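The Cabinet at Fontana: Putting the Flat Things Away

Gallery page, updated 2023-05-14

The Fontana work room in Tallton went through a change of storage this spring. Until March most of the flat items were kept upright in a tall rack by the window. The rack was bought secondhand from Sturnidetti when that shop closed its Tallton branch, and it was never a good fit. Boards leaned on each other and bowed, and anything thin slid down behind the others. Getting one out meant taking out everything in front of it.

Efe Fashola suggested laying things flat in a cabinet with doors. We already had one that was being used for paper and old catalogs, so the only cost was the time it took to clear it. The catalogs filled four boxes. Most went to recycling, and the Makunlow ones were kept because people still ask for them.

This page shows the cabinet in use. The notes are for people who share the room, and for anyone who has asked how we set it up.

The cabinet

It has pale wood-grain panels and two doors that open all the way. Both should be open before anything goes in or comes out. With only one open, a wide board has to be turned to get past the other door, and that is how the edges get knocked. The top is broad enough to rest a board on while you sort out the shelf, but please don't leave things there at the end of the day.

Both doors open, with a blue board held at a slant over the top and a dark navy item lying flat on the shelf inside.
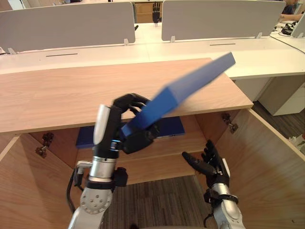
Is it better to store boards flat or standing up?

Flat is better for anything thin enough to bend, as long as the shelf supports it across its full width. Thick, stiff boards can stand up safely if they are packed closely enough that they don't lean.

How the shelves are arranged

The rule is one kind of thing to a stack. Boards of the same size go together with the edges lined up at the front. Small items are not put on top of boards, even for a short time. They roll to the back and get forgotten, and a clip or a pencil left between two boards will mark both of them.

Heavy things go at the bottom. Gilang Siregar moved the paper cutter down there after it had spent a week on the upper shelf. The shelf has been fine since, but it did sag a little and we had to turn it over.

The stack should stay low. If you have to lift half of it to get at the one you want, some of it belongs on another shelf. We tried a taller stack in the first week and people simply stopped putting things back.

We also stopped using paper sheets between the boards. They seemed like a good idea for keeping surfaces clean, but they moved around every time something was pulled out and ended up crumpled at the back. A quick wipe before a board goes in does the same job. Use the dry cloth on the hook. The spray cleaner is for tabletops and should be kept away from the shelves.

Putting things away

Clear the top of the cabinet, open both doors, then bring the board over. Keep it level as it goes in and let the near edge down last. Dropping it from even a small height makes a dent along the front of the shelf, and there is already one from the first week.

If a board doesn't go in easily, take it back out and look at the shelf. Usually the one underneath has been left crooked. Pushing harder moves the whole stack against the back panel, which is thin and held on with small nails.

Close the left door first and the right door second. The right one has the catch. Closing them in the other order leaves the left door slightly open, and then someone walks into it.

A close view

Taken from much nearer, with a pale background.

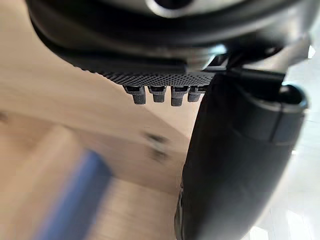
How often should a storage cabinet be cleaned out?

Twice a year is enough for a cabinet that gets regular use. Take everything out, dust the shelves from the top down, check the hinges for loose screws, and put back only what has been used since the last time.

Things still to do

The labels are not finished. Efe has printed a set for the shelf edges, but the first ones peeled off within days, so we are waiting for a stronger tape. Until then there is a list on the inside of the room door.

One hinge could use a longer screw. It holds for now. If you notice a door dropping as it opens, lift it gently by the handle side and leave a note on the list.

The old rack is still in the hallway. Makunlow offered to take it if someone can drive it over, and it comes apart into 2 pieces with an Allen key. The key is taped to the side of the rack. Ask Gilang before you move it — the lower part is heavier than it looks and needs two people on the stairs.

Anyone with boards at home that belong to the room should bring them back before the next cleanout. The sizes we are short of are marked on the list. Leave them on the long table if the cabinet is in use, and they will be put away that evening.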